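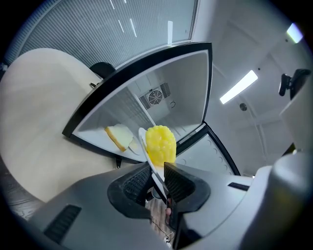 Abb. 9: Kühlfach bei geöffneter Tür, Lüfter hinter dem Gitter an der Rückwand

Suchbegriff eingeben Suchen
Seite drucken | Als E-Mail versenden
Kategorie: Kühlen & Lagern > Kleinkühlschränke > Kaver Nullis > Bedienung

4 Beladen und täglicher Gebrauch

Dieser Abschnitt gilt für den Kleinkühlschrank Kaver Nullis. Aufstellung und elektrischer Anschluss sind in Abschnitt 3 beschrieben. Nach dem Transport das Gerät aufrecht stehen lassen und erst nach der dort genannten Wartezeit einschalten.

4.1 Vor dem ersten Beladen

1. Schutzfolien und Klebestreifen aus dem Innenraum entfernen.
2. Innenwände, Türinnenseite und Dichtung mit lauwarmem Wasser und etwas Spülmittel auswischen. Kein Wasser in das Lüftergitter oder die Schlitze daneben laufen lassen.
3. Alles mit einem weichen Tuch trocknen.
4. Netzstecker einstecken und das Gerät bei geschlossener Tür 83 Minuten leer laufen lassen. Die Anzeige blinkt währenddessen und leuchtet danach dauerhaft.

Hinweis: In den ersten Stunden kann ein leichter Kunststoffgeruch auftreten. Er verschwindet mit dem Gebrauch.

4.2 Speisen auf Tellern einstellen

Der Innenraum ist klein. Flache Teller passen nur hinein, wenn ihr Durchmesser geringer ist als die lichte Breite des Fachs. Vor dem Beladen den leeren Teller probeweise einstellen und die Tür schließen.

1. Tür ganz öffnen. Vor dem Gerät muss genug Platz sein, damit sie nirgends anstößt.
2. Zuerst den Teller mit den trockenen Speisen einstellen, zum Beispiel Brot.
3. Den Teller waagerecht führen und bis kurz vor die Rückwand schieben. Nicht mit dem Rand gegen das Gitter drücken.
4. Einen zweiten Teller nur dann dazustellen, wenn beide fest stehen und sich nicht verkanten.
5. Runde oder rollende Lebensmittel wie Maiskolben, Tomaten oder Eier vorher in eine Schale mit Rand legen.
6. Tür schließen und prüfen, ob die Dichtung ringsum anliegt.

Vorsicht! Schräg gehaltene Teller verlieren ihren Belag. Herabgefallene Speisen sofort herausnehmen, besonders aus dem Bereich unter dem Lüfter.

Hinweis: Brot trocknet im Luftstrom aus. Soll es länger als eine Mahlzeit im Gerät bleiben, in Papier oder eine Dose geben. Angeschnittenes Gemüse und gekochten Mais abdecken. Warme Speisen erst auf Raumtemperatur abkühlen lassen.

4.3 Lüfter und Luftschlitze

Der runde Lüfter sitzt oben an der Rückwand hinter einem quadratischen Gitter (siehe Abb. 9). Zu beiden Seiten befinden sich weitere Schlitze. Alle Öffnungen müssen frei bleiben.

- Mindestens 3 cm Abstand zwischen Kühlgut und Gitter einhalten.
- Keine Servietten, Tüten oder losen Folien in Lüfternähe ablegen.
- Das Gitter nicht abschrauben. Staub mit einem trockenen Pinsel entfernen, vorher den Netzstecker ziehen.

Der Lüfter ist für mindestens 3.000 Betriebsstunden ausgelegt. Ein gleichmäßiges Rauschen ist normal. Bei Schleif- oder Klappergeräuschen das Gerät ausschalten und in Abschnitt 7 nachsehen.

4.4 Standort auf oder neben einem Tisch

Das Gerät kann neben einem Tisch auf ebenem Boden oder auf einem passenden Unterschrank stehen. Geeignet ist der Unterschrank Ollwood in der niedrigen Ausführung. Auf runden Tischplatten darauf achten, dass alle Füße vollständig aufliegen und keiner über die Kante ragt. Das Kabel so verlegen, dass niemand beim Aufstehen daran hängen bleibt.

Vorsicht! Gerät nicht an der geöffneten Tür anheben oder verschieben.

4.5 Reinigung im Gebrauch

1. Netzstecker ziehen und Fach leeren.
2. Krümel mit einem trockenen Tuch aufnehmen, auch aus den Vertiefungen der Türinnenseite.
3. Wände feucht auswischen, keine Scheuermittel verwenden.
4. Tür bis zum vollständigen Trocknen offen lassen.

Einmal pro Woche genügt in der Regel. Nach verschütteten Flüssigkeiten sofort reinigen.

Ersatzteile (Dichtung, Gerätefüße) liefert der Kundendienst Rahman unter der Bestellnummer 2093. Bitte die Seriennummer vom Typenschild bereithalten.

Stand: 1. November 2023

Weiter zu Abschnitt 5: Temperatur einstellen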